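Zeltley项目八月进展报告

各位好：

这个月的报告写得比平时晚了几天，先说声抱歉，原因是我们总想等最后一轮数据整理完再动笔，结果一等就等到了月底。好在数据齐了，心里也踏实些。

先说大家最关心的问题：机器到底能不能把聚会之后的桌子收拾干净？我们目前的回答是，能收一部分，而且比春天那会儿好得多，但离放心交给它一个人干还有一段路。八月我们在Gamadero的试验厨房里一共做了400次收桌任务，全程无人插手完成的有153次。这个数字听起来不算漂亮，不过四月份的时候我们连一张完整的桌子都没收下来过，所以组里看到结果还是挺高兴的，当天下午还多煮了一壶咖啡。

任务的内容和申请书里写的一样：饮料罐归到一个托盘，杯子归到另一个托盘，毛巾最后处理。罐子这一项进步最大，Drika抓取程序换了新版本以后，很少再把罐子碰倒。塑料杯要麻烦一些，杯壁软，夹得紧了会变形，夹得松了又会滑，我们花了整整两个星期调力度，现在算是找到了一个还过得去的范围。
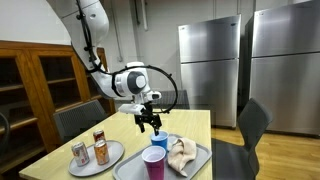
图1 收桌任务：夹爪张开，停在蓝色塑料杯上方；左侧圆托盘里是饮料罐。

毛巾仍然是最让人头疼的。布料每次堆成的样子都不一样，Tomar视觉模块常常认不准边角在哪里，叠毛巾的成功率低到我们暂时不想单独列出来。下个月打算先退一步，只要求把毛巾拎起来放进筐里，叠的事情往后放。这和原计划有出入，也请各位看看是否可以接受，我们可以另写一份说明。

速度方面也得老实交代：收一张桌子平均要6分钟，手脚麻利的人恐怕一分钟就够了。我们目前没有在速度上下功夫，想先把稳当这件事做好，再慢慢提快。

经费使用基本按预算走，只有夹爪指垫的损耗比预想的大，八月多支出了2,000元，从备用金里出，总额不变，明细随季度报表一并寄上。

九月的安排是换一批形状不同的杯子重做一遍，看看程序是不是只认得眼下这几种。如果哪位有空，欢迎到厨房来坐坐，上午十点以后基本都有人在，亲眼看一轮比读报告清楚得多。感谢一直以来的支持和耐心。

Zeltley项目组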